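5.3 Failures at the hem

The success rate reported for the Gernetti policy in the previous section should be read with some suspicion, and this section sets out why. Of the 1539 demonstrations used for training, most were collected with hand-held grippers in furnished bedrooms, and the operators who made them were good at the job. A policy trained on skilled people inherits their approach to a garment. It does not necessarily inherit whatever they were doing to avoid trouble, much of which never shows up in the recorded gripper width and pose.

The fault that concerned us most was what we came to call a single-layer pinch. The fingertips close on the hem of a sweater, the width reading settles at a plausible value, and the arm lifts. Only the upper layer comes with it. The lower layer stays on the bed, or follows for a few centimetres and drops away, and the policy carries on to the fold as though both were in hand. No error is raised. In our logs the episode looks fine until the final check, and under the looser scoring rule used by earlier work, which asks only whether the garment outline has been roughly halved, a fair share of these would have passed.

We reviewed 215 evaluation episodes by hand and marked 70 of them as containing at least one pinch of this kind. That is a good deal worse than the headline figure suggests. We would caution against treating even this number as firm, as the labelling was done by the same people who built the system, from wrist video in which the fingers often hide the very part of the edge that matters.
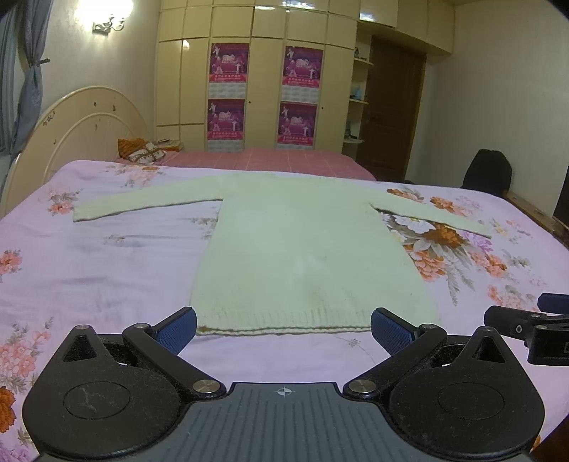
Figure 4. A knitted sweater laid flat on a floral sheet, seen from the gripper with its fingertips held apart near the ribbed hem. The two layers at the edge are slightly offset.

Three explanations were put forward within the project. The first was calibration drift between the left and right grippers. We recalibrated both and the fault rate barely moved, so we doubt it. The second was bedding: a soft surface gives under the fingertip, and the lower layer is pressed down into it at the moment of closing. Tests on a hard table at the Gevthorpe site gave fewer pinches, which fits, although the garments there were also newer and stiffer and we did not control for that. The third was that the policy has simply learned to aim for the most visible edge. When the layers are offset at the hem, the most visible edge and the correct grasp point are not the same place, and nothing in the training objective tells the policy to prefer one over the other.

We lean toward the third, with some contribution from the second. The evidence is thinner than we would like. Shifting the commanded grasp depth inward along the fabric reduced single-layer pinches but brought a new problem, in which the fingertips caught the sheet as well and dragged it along with the garment. On two occasions the arm kept pulling until the force limit tripped. The limit did its job, but it had been set for a bare tabletop, and we have no good argument that the same value is suitable in a home where somebody may be sitting on the other end of the bed.

The Clallgate retry module, which we had hoped would catch these cases, was of little use. It triggers on an empty grasp, and a grasp holding one layer of knit is not empty. Its published detection rate of 90 per cent was measured on towels, which have one layer at the edge to begin with. The Gebremichael thickness estimate did better on heavy knits and poorly on everything else; with thin cotton its output could not be told apart from sensor noise.

Until layer count is measured directly at the fingertip, we see little reason to believe folding results scored from garment outline alone, our own included. Section 5.4 repeats the evaluation under the stricter rule.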